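Pledau reports research result on two-arm handling of mixed produce

Jorbridge, Jul 9, 2020. Pledau, the robotics research company, has published a technical report describing a training method that lets one control policy run both arms of a two-arm workcell during produce handling. The report, written by Anathi Sibiya, Clotilde Aubert and Dumisani Sibiya, is available on request from the press contact given at the end of this release.

The method, named Jorach, concerns the point at which a grasp is committed. Earlier controllers built by the group predicted a fixed sequence of arm positions and carried it out to the end before looking at the camera images again. On round items this led to a common fault. The first finger touched the fruit, the fruit rolled, and the second finger closed on the place where it had been.

Jorach predicts a sequence of the same length but attaches to each step an estimate of how far the target may have moved. When the estimate passes a set limit, the remaining steps are dropped and a new sequence is predicted from the current images. The limit is learned separately for each arm. Both arms share the same image encoder, and each receives the planned positions of the other, so that a change of plan on one side is known on the other before the next step is sent.

Training used 36 hours of demonstrations recorded by operators controlling the arms directly. The items varied in size, colour and surface, from bell peppers to small plum-sized fruit, and were placed on the table by hand without a fixed layout. No model of any item's shape was supplied to the policy. Demonstrations in which the operator dropped an item were kept in the training set if the item was then picked up again.

In the comparison trials, the earlier controller and Jorach were given the same starting layouts in turn. The report states that Jorach left fewer items ungrasped at the end of a trial, and that most of the gain came from small round items. On bell peppers, which seldom roll, the two controllers could not be told apart. Trials with Jorach took longer on average, as each new prediction adds a short pause.

"The pause is the cost of the method, and we have reported it as such," said Clotilde Aubert, who led the work on the policy. "For heavy items that stay where they are put, the older controller remains the better choice."

Two limitations are set out in the report. The movement estimate is unreliable when one gripper blocks the overhead view of the item held by the other. It also tends to be too high for dark, glossy fruit, where highlights shift with the position of the arm. A version trained with a second, fixed viewpoint has been under test since May and will be covered in a separate note.

The trials were run on the company's Lò workcell, in which the arms are mounted at opposite sides of a wooden table. Damian Steiner designed the table frame and Precious Van Wyk was responsible for calibration. The eight network layers changed from the earlier controller are listed in an annex to the report, together with the training settings.
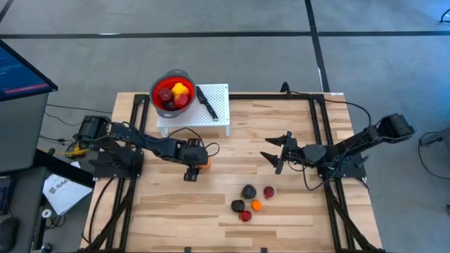
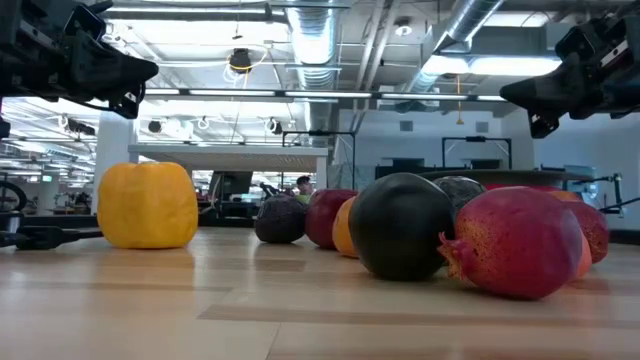
Two-arm workcell with mixed produce: overhead view (first picture) and view across the table (second picture).

Press contact: Dumisani Sibiya, Pledau, Jorbridge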